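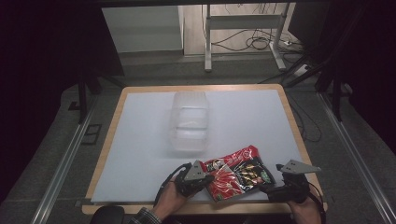

*Red snack bag and clear plastic tub on the table.*

# Orkevex: public notices on religious assembly

Orkevex holds 3,039 text records of notices issued to houses of worship by local offices in six districts, Pumdale and Lumenta among them. Each record is one notice: a closure order, a permit refusal, an age limit on attendance, a noise or parking complaint, or a change to registration rules.

## Files

- `notices.csv` – one row per notice
- `offices.csv` – issuing office, level, district
- `codes.md` – codebook, with the rules for mixed cases
- `double_coded.csv` – 400 notices coded by two readers

## Main fields

| Field | Content |
|---|---|
| `notice_id` | stable across releases |
| `issued_month` | month and year, blank if missing |
| `measure` | one code from `codes.md` |
| `minors` | `yes` if the notice names children or students |
| `legal_basis` | statute or bylaw as cited, not checked |
| `text` | full transcription |

## Transcription
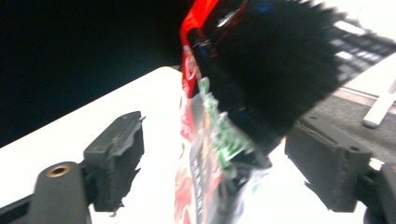

Notices were typed by hand from the posted or mailed copy, keeping the original line breaks. Stamps and seals go in `marks`, never in `text`. Text set at an angle is typed as a normal line and tagged `slant`. Small vertical text is tagged `vert`, and any word that can't be read with confidence is replaced by `[?]`. Do not fill gaps from a similar notice, even when the wording looks standard.

## Known limits

- Verbal orders are missing unless someone later put them in writing.
- Lumenta publishes its notices and the other districts mostly don't, so counts should not be compared between districts.
- `measure` records what the notice says. Whether it was enforced is outside the scope of this set.
- Early Plornurska records lack `legal_basis`. A partial fix is planned for April.

Names of clergy and members are replaced with role labels. Names of offices are kept.

## Contact

Maintained by Dénes Hegyi. Report errors with the `notice_id` and the field name – one issue per record, please.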